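Grekgate Storage — Frequently Asked Questions

Print this page | E-mail this page

What can I put in a hired tub?
Anything dry that fits with the lid on. No food, paint, batteries or gas canisters. Office clear-outs are fine, staplers and all.

How long is a hire?
4 weeks from delivery. Extra weeks are billed at the same weekly rate, and you can add them by phone up to the day before pickup.

Do you deliver to Haltby?
Yes, from January. Nusmont and Haltby share a run, so bookings there need two days' notice.

Are the tubs new?
No. They go out again and again, and scuffs and scratches are normal. Cracked ones are pulled from hire. 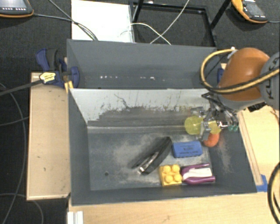 Lyle Dvorak wrote in to ask whether marks on a returned tub come out of the deposit. They don't. We charge only for splits, missing lids and tubs that never come back.

How much weight will the floor racks take?
500 kg per bay, spread evenly. Put heavy cartons on the bottom — the upper shelves are for light goods only.

Can I cancel?
Up to the day before delivery, at no charge. After that we keep the delivery fee.

Print this page | E-mail this page

Comments

Arūnas Eglītis
Is the deposit per tub or per order? My invoice, number 676, shows it twice.

Grekgate Storage
Per order. We've refunded the second one.

Šimkus
Driver was on time but rang the wrong unit. Please add a spot for buzzer codes on the booking form.

Lyle Dvorak
Thanks for the answer on deposits. Mine came back in full.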